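분류: 생활 > 모임·행사 > 음식 준비

독서 모임 점심을 각자 가져오는 방식에서 같이 준비하는 방식으로 바꾸려고 합니다

Hemi Tamihana

안녕하세요. 저는 컬니스(Culness)에 살면서 한국어 독서 모임에 다니고 있습니다. 한국어가 제 모국어가 아니어서 표현이 조금 이상할 수 있습니다. 미리 양해를 부탁드립니다.

우리 모임은 한 달에 한 번 오전에 모여서 책을 읽고, 점심을 먹고, 오후에 짧게 이야기를 더 하고 헤어집니다. 회원은 15명입니다. 지금까지는 각자 도시락을 가져왔습니다. 그런데 지난 8월 모임부터 불편한 점이 생겼습니다. 어떤 분은 냄새가 강한 음식을 가져오시고, 어떤 분은 바빠서 아무것도 못 가져오십니다. 안 가져오신 분이 계시면 옆에 앉은 사람이 편하게 먹을 수가 없습니다. 그래서 다음 달부터 점심을 한 번에 준비하자는 의견이 나왔고, 제가 그 일을 맡게 되었습니다.

제가 궁금한 것은 세 가지입니다. 첫째, 조리 도구가 거의 없는 방에서 먹을 수 있는 음식은 어떤 것이 좋습니까? 둘째, 못 먹는 음식이 있는 분에게 어떻게 여쭤보면 실례가 되지 않습니까? 한국어로 "알레르기가 있습니까?"라고만 쓰면 종교나 습관 때문에 안 드시는 분은 대답을 안 하실 것 같습니다. 셋째, 돈을 매번 걷는 것이 좋은지, 아니면 한꺼번에 걷는 것이 좋은지 알고 싶습니다. 지금은 장소 사용료로 한 번에 2000원씩만 내고 있고, 점심값은 들어 있지 않습니다.

점심시간은 50분입니다. 방에 싱크대는 있지만 따뜻한 물이 잘 안 나옵니다. 냉장고는 작은 것이 하나 있습니다. 경험이 있으신 분들의 말씀을 기다리겠습니다.

Lloyd

저도 외국에서 온 사람이고 한국어로 글을 쓰는 것이 아직 느립니다. 그래도 비슷한 일을 오래 했으니까 답을 드리겠습니다. 저는 머스테드(Musstead)라는 동네에서 바느질 모임의 점심을 준비합니다. 그 동네 이름과 같은 아이디를 쓰시는 분도 이 게시판에 계신데, 저와는 다른 사람입니다.

먼저 음식에 대해서 말씀드리면, 처음 몇 번은 개별 포장이 된 차가운 음식을 추천합니다. 저는 처음에 큰 그릇에 비빔국수를 만들어 갔습니다. 맛은 괜찮았지만 나누어 담는 데에 시간이 너무 많이 걸렸고, 면이 불었습니다. 뒤에 앉은 분들은 아주 굵은 면을 드셨습니다. 그 뒤로는 국물이 있는 것, 나누어 담아야 하는 것은 하지 않습니다.

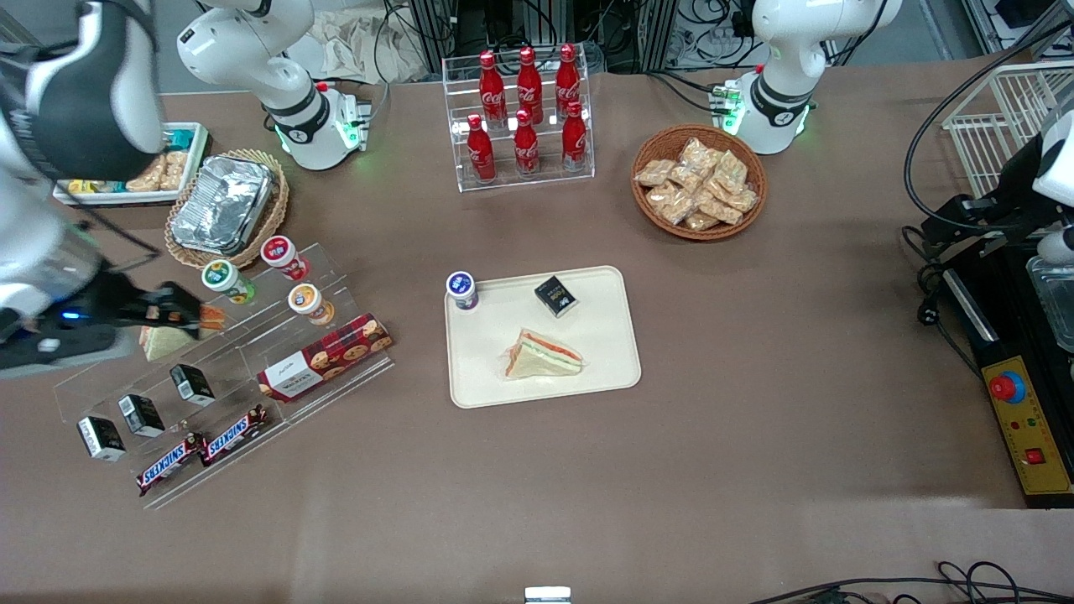

점심시간이 50분이면 줄을 서는 시간을 줄이는 것이 가장 중요하다고 생각합니다. 자리마다 한 사람 몫을 미리 놓아두면 줄이 생기지 않습니다. 쟁반 하나에 투명한 비닐로 싼 삼각형 샌드위치와 작은 요구르트 컵을 같이 담는 정도면 가벼운 점심이 됩니다. 포장이 투명하면 상추가 들어 있는 것이 겉에서 보여서 채소를 싫어하시는 분이 옆 사람과 바꾸기가 쉽습니다. 다만 속 재료를 색깔만 보고 정확히 알 수는 없습니다. 그래서 재료 이름은 꼭 종이에 따로 적어 두셔야 합니다. 많이 드시는 분을 위해서 바나나나 삶은 달걀을 가운데에 두면 좋습니다.

빵은 아침에 사는 것이 좋습니다. 전날 저녁에 사면 가장자리가 마릅니다. 직접 만드실 경우에는 토마토의 씨 부분을 빼고, 빵에 버터나 마요네즈를 끝까지 바르십시오. 저는 오이도 얇게 썰어서 소금을 조금 뿌리고 물기를 닦은 다음에 넣습니다. 요구르트와 달걀이 들어간 것은 냉장고에 먼저 넣으시고, 자리가 모자라면 음료수를 밖에 두십시오. 음료수는 미지근해도 마실 수 있습니다.

못 드시는 음식을 여쭤보는 문장은 제가 쓰는 것을 그대로 적겠습니다.

"점심을 함께 준비하려고 합니다. 이유와 상관없이 드시지 않는 음식이 있으면 적어 주십시오. 이유는 적지 않으셔도 됩니다."

이 문장을 쓰기 전에는 저도 "알레르기가 있습니까?"라고 물었습니다. 그때는 돼지고기를 안 드시는 분이 말씀을 안 하셔서 햄만 빼고 빵을 드셨습니다. 저는 그날 많이 미안했습니다. 알레르기가 심한 분은 음식을 안 드시는 것만으로는 부족할 수도 있으니까, "같은 칼이나 도마를 쓰면 안 되는 경우에는 따로 말씀해 주십시오"라는 문장을 그 아래에 한 줄 더 쓰시면 됩니다.

돈은 한꺼번에 걷는 것에 반대합니다. 빠지는 분이 생기면 돌려드리는 계산이 복잡합니다. 우리 모임은 전날 낮까지 참석 표시를 하고, 표시한 사람은 안 와도 돈을 냅니다. 처음에는 조금 차가운 규칙이라고 생각했는데 지금은 모두 익숙해졌습니다. 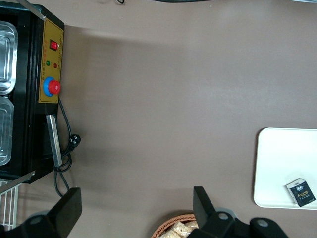
장소에 대해서도 한 가지 말씀드리고 싶습니다. 방을 빌리실 때에 그곳에 있는 기계를 써도 되는지, 누가 켜고 끄는지를 미리 물어보십시오. 음식 준비를 하는 날에는 사람이 여러 명 왔다 갔다 해서 누가 무엇을 만졌는지 잘 모릅니다. 특히 노란빛 판에 빨간 스위치가 있고, 그 아래에 초록색과 빨간색 표시등, 또 크고 둥근 빨간 버튼까지 있는 기계라면 처음 보는 사람은 어느 것을 눌러야 하는지 망설이게 됩니다. 옆에 인쇄된 글씨가 작으면 더 그렇습니다. 저는 사용법을 들은 다음에 큰 글씨로 종이에 옮겨 써서 벽에 붙입니다. 떼기 쉬운 테이프를 쓰시면 주인이 싫어하지 않습니다.

안내문은 프룰레노(Pruleno)로 만들고 있습니다. 글씨 크기를 바꾸는 것이 쉬워서 저 같은 사람도 할 수 있습니다. 손으로 써도 물론 괜찮습니다.

Musstead

위의 분이 길게 쓰셨으니 저는 짧게 쓰겠습니다. 김밥을 사세요. 젓가락도 필요 없고 값도 쌉니다. 우리는 늘 김밥입니다.

그리고 회비 이야기인데 저는 Lloyd 님과 생각이 다릅니다. 두 달치를 먼저 걷는 것이 편합니다. 매번 동전을 세는 것이 저는 정말 싫습니다. 빠지신 분의 돈은 다음번으로 넘기면 됩니다. 공책에 이름만 잘 쓰면 문제가 없습니다.

쓰레기봉투는 넉넉히 가져가세요. 장소에 봉투가 있다고 해서 갔는데 다 쓰고 없었던 적이 있습니다.

Hemi Tamihana

두 분 모두 정말 감사합니다! 김밥은 생각을 못 했습니다. 그런데 우리 모임에는 김을 안 좋아하시는 분이 계셔서 먼저 여쭤봐야 할 것 같습니다. Lloyd 님이 적어 주신 문장은 그대로 써도 되겠습니까? 제가 쓰면 너무 딱딱하게 됩니다. 그리고 하나만 더 여쭤보고 싶습니다. 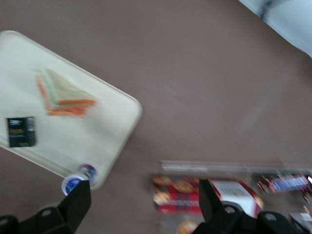 점심이 남으면 어떻게 하는 것이 좋습니까?

Lloyd

냉장고에 계속 있었던 것은 그날 집에 가져가실 분께 드리고, 식탁에 오래 나와 있었던 것은 버리는 것이 좋습니다. 특히 달걀이나 마요네즈가 들어간 음식은 아깝다고 생각하지 마십시오. 우리 모임은 끝나기 전에 "가져가실 분 계십니까?" 하고 한 번만 묻습니다. 두 번 물으면 마음이 약한 분이 억지로 가져가십니다. 문장은 편하게 쓰십시오. 끝에 "감사합니다"를 붙이시면 조금 부드러워집니다.

Musstead

우리는 김밥이 남은 적이 없습니다.

Hemi Tamihana

알겠습니다. 우선 첫 번째 달은 샌드위치로 하고, 회비는 모임에서 손을 들어서 정하겠습니다. 안내문은 오늘 저녁에 써서 회원들에게 보내려고 합니다. 혹시 맞춤법이 틀렸는지 봐 주실 분이 계시면 여기에 올리겠습니다.

태그: 독서모임, 단체점심, 회비, 안내문 쓰기, 음식 알레르기

마지막 수정: 2019년 11월 28일

관련 글
- 모임 장소를 빌릴 때 꼭 물어봐야 하는 것
- 참석한다고 하고 안 오는 회원에게 어떻게 말합니까
- 삶은 달걀을 전날 준비해도 됩니까
- 안내문에서 "주세요"와 "주십시오"의 차이
- 컬니스에서 아침 일찍 여는 빵집을 찾습니다
- 회비 공책을 쓰는 쉬운 방법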